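About Plallik

Plallik supplies a hand-held gripper kit and a recording service for firms and university groups that teach robots to handle household fabric. We are based in Nendcombe and have a second bench in Aasen, where the jaws are moulded and the kits assembled. The company was set up by Ziad Matar and Ronja Ljungberg, and it still sells one product line, called Posta.

What we make

Posta is a pair of hand-held grippers, each with its own wide-angle camera. The operator holds one in each hand and does the task directly. The kit logs video, jaw opening and the position of each tool in the room. A robot arm fitted with the same jaws can then be trained on the recordings. The jaw bodies are black, and the finger pads are blue and can be changed without taking the hinge apart.

The standard kit contains:

Grippers, one pair, left and right
Pads, two spare sets
Charging base and leads
Calibration board
Carry case

A complete kit costs £1590 excluding VAT. A replacement set of pads and hinge pins costs £145. Both prices include delivery within the UK. Orders from elsewhere are quoted on request.

What we record

Most of our work is with bedding, padded clothing and other thick textiles. Quilted items are harder for a robot than a shirt or a tea towel. The filling shifts under the pad, the seams are stiffer than the panels between them, and a grip that holds on a seam may slide off a panel. A folded item also has to be approached differently from a flat one - the jaws need to open wide enough to take several layers, or be placed so that they take only the uppermost.

We record in ordinary homes and use the furniture, covers and daylight already there. Bed covers with strong patterns are kept in the set. A checked or striped surface gives the tracking software plenty of fixed points, but it can also confuse a model that has only seen plain sheets, and customers have asked for both.

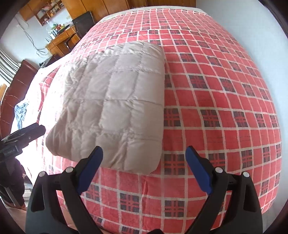
Ronja Ljungberg would add that the opening distance matters more than the closing force in this kind of work, and that she would sooner see a customer spend an afternoon on approach angles than order firmer pads. Her notes on the subject are supplied with every kit as a printed sheet, and a revised version was issued in May.

How the service works

Customers who do not want to make their own recordings can order them from us. The smallest order is 50 recordings of a single task, delivered with the calibration files and a written log. The task is agreed in writing before work starts, including the start position of the item, the end position and what counts as a failed attempt. Failed attempts are kept and marked as such unless the customer asks for them to be removed.

Each order passes through the same stages. A trial batch is sent first, so that the customer can check the file format and the camera view against their own software. Changes at this stage are free. Once the trial batch is accepted, the remaining recordings are made with the same operator and the same pair of tools. If a pad is replaced during an order, the log gives the recording number at which it was done.

For quilted goods we offer three tasks as standard: fold, unfold and straighten. In the straighten task the item starts flat and the operator takes hold of it with the pads on or beside a seam. 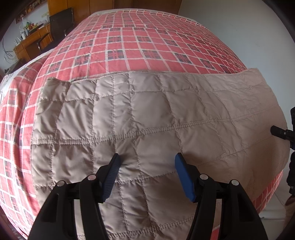 Seam grips and panel grips are listed separately in the log, as the two give different jaw readings for the same thickness of filling. Customers who train on force as well as position usually ask for them in separate folders, and we can supply them that way at no extra cost.

Limits of the kit

Posta is not suitable for wet laundry, sharp objects or food. The pads will mark very fine knitwear. Tracking becomes less reliable when both tools are held close to a plain white wall, and in strong light from a single window. These limits are given in the manual with the test conditions.

Repairs and returns

Kits are repaired at Aasen. Please remove the pads before posting and include the serial card. Tools are recalibrated before they go back, and a new calibration file is sent by email. Old calibration files should be kept with the recordings they belong to.

Contact

Sales and recording orders: Ziad Matar, Nendcombe office
Technical questions and repairs: Ronja Ljungberg, Aasen workshop

Page last revised 2023-08-22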